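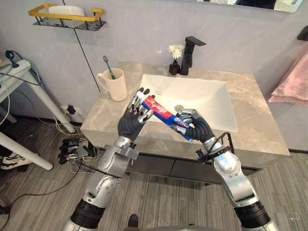 Talell Two-Arm Household Kit

Robotics > Arms and Hands > Two-Arm Kits

The Talell is a pair of robot arms with five-axis wrists and full hands, put together by Hodiris for people who want to work on household jobs at a real counter. I've had one on loan from Irgate since October and I like it a lot. The arms come assembled, the hands go on with four screws each, and the software was talking to both sides before my coffee was finished (I drink it slowly, but still!).

What I wanted to try first was small bathroom stuff. Toothpaste is a wonderful test for a two-arm kit. A tube is soft, it changes shape as it empties, and the cap needs one hand to hold while the other turns. With a single arm you end up building a clamp for everything. With two you can hold the crimped end in one hand and bring the other to the cap, and then you get to the interesting question of how hard to squeeze. The Talell lets you set grip force for each hand separately, on a scale that runs from 1 to 8. I keep the holding hand at 3 and let the other one go up to 5. Anything higher and I'm cleaning the sink.

Passing things from hand to hand is where this kit really shines. You can record a handover by moving the arms yourself, then trim the start and finish in the editor and play it back at half speed. I've saved 152 of these so far, most of them with tubes and bottles, and the editor still opens the whole list without slowing down. Search could be better. It only looks at the first word of a name, so my "blue tube, left to right" lives under B along with every other blue thing I own.

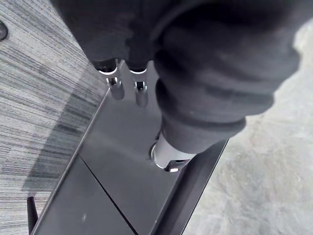 View from the wrist camera
Review by Loredana Marino, Orlandini Workshop Supply

A word on the wrist camera, which is an add-on at $359 per arm. Get at least one. The view from the counter side is good for planning a reach, but the last inch is much easier to judge from the wrist, where you can see metal fingertips against the surface below them. Shiny black surfaces give you reflections of the tips, and the depth estimate gets a bit jumpy there. Turning the exposure down two steps settles it for me. If you run a fabric sleeve over the wrist, check how it bunches before you start a long session. Folds can fill the top of the picture, and dark fabric picks up lint like you wouldn't believe.

Setup notes, for anyone ordering:

Leave room behind the base for the connectors. They stick out farther than the drawing in the manual shows.

Give each wrist cable a generous loop. Mine was too tight at first and the right hand stopped short of a full turn.

Calibrate again after you move the base, even if you only slide it a little.

Spare finger pads are sold by the pair. Marijke Mertens at Irgate says the joints are rated for 3000 hours before service, and I'm nowhere near that, so I can only tell you that mine still feel smooth and quiet.

Would I change anything? The emergency stop cord is short, and the quick-start card skips the part where you name the left and right arms — get them backward and your first handover is a surprise. Sandro Lombardi on the support line sorted me out by email the same afternoon.

In the box: two arms, two hands, base plate, power supply, stop button, hex keys, quick-start card. Wrist cameras and sleeves sold separately.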